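Adjusting and maintaining a tilting roof window in a sloped ceiling

This page covers windows set into a sloped ceiling, with a dark gray frame and a handle on the lower part of the sash. The procedure was written for the attic rooms at Tutilwood and applies to most tilting units of the same general layout. Fixed skylights and motorized units are not covered. 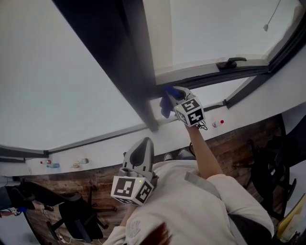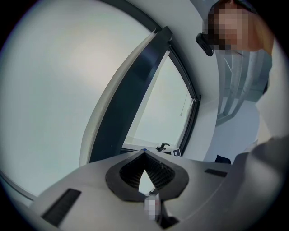
## Tools and materials

- Screwdrivers, flat and cross-head
- 5 mm hex key
- Soft brush and a vacuum with a narrow nozzle
- Two microfiber cloths
- Bucket of warm water with a little dish soap
- Silicone gasket stick (Grodura or similar)
- Light machine oil
- Strip of printer paper, cut lengthwise
- Step stool, if the handle is above shoulder height

Do not use petroleum jelly or general-purpose spray lubricant on the gaskets. Both can make rubber swell.

## 1. Check the seal before touching anything

1. Open the window a few inches and lay the paper strip across the lower gasket.
2. Close the window fully and turn the handle to the locked position.
3. Pull the paper. It should drag firmly or tear.
4. Repeat at both lower corners, both sides and the top.

Write down the points where the paper slides out freely. A single loose point usually means dirt or a flattened section of gasket. Looseness along one whole side means the sash is sitting crooked and needs step 4.

## 2. Clean the frame

Tilt the sash and secure it in the cleaning position if the unit has one. On older units the catch is a small barrel bolt on the side of the sash that drops into a bushing in the frame. Test that it holds before letting go.

Vacuum the channel first, then brush out the corners and vacuum again. Wipe the frame from top to bottom with a damp cloth, and dry it with the second one. Dark frames show soap residue, so change the water once it clouds.

Clear the drainage path at the bottom of the outer frame from inside the room. Leaves and grit collect there by November. Do not lean out to reach the flashing - that part is a job for a roofer.

If there is a blind cord, tie it up out of the way while you work. A cord caught between sash and gasket will fail the paper test and leave a dent in the rubber.

## 3. Service the handle

1. Open the handle and check for side play. A little is normal.
2. Remove the cover plate, if fitted, and tighten the two fixing screws by hand. Stop when they are snug.
3. Put one drop of oil on the moving part of the latch. Work the handle 16 times and wipe off the excess.
4. Close the window and note how much force the last part of the turn takes.

A handle that needs two hands to close is set too tight. A handle that swings shut with no resistance is set too loose, and the window will rattle in wind.

The strike plate sits opposite the latch and has slotted holes on most models. Loosen its screws half a turn, move the plate toward the room to loosen the closure or toward the outside to tighten it, and retighten. Move it 1 mm at a time. On Grabner plates the slots are offset, so mark the original position in pencil first.

## 4. Correct a crooked sash

Measure the gap between sash and frame at the top and bottom of each side. If the two readings on a side differ by less than 2 mm, leave it alone.

For a larger difference, find the hinge adjustment screw on the low side and turn it a quarter turn clockwise with the hex key. Close the window, measure again and repeat as needed. Do not exceed one full turn per session. If the gap has not changed after a full turn, the hinge is worn and should be replaced as a pair with the opposite one.

Replacement hinges must match the pane weight. The Woren pair used at Tutilwood is rated to 43 kg per sash. Check the rating plate on your own unit before ordering.

## 5. Treat the gaskets

Run the silicone stick along every gasket in one continuous pass, then spread it with a fingertip. Leave the window open for 13 minutes and close it. Repeat the paper test at the points you wrote down.

## Notes

Innes Rennie suggests doing step 3 before step 2 if the handle is stiff, as it saves forcing the latch twice. Either order works.

The flap at the top of some units is for ventilation and has its own foam filter. Wash it in plain water and let it dry flat.

Procedure by Elikem Appiah. Hinge settings for the north rooms are kept on a separate sheet.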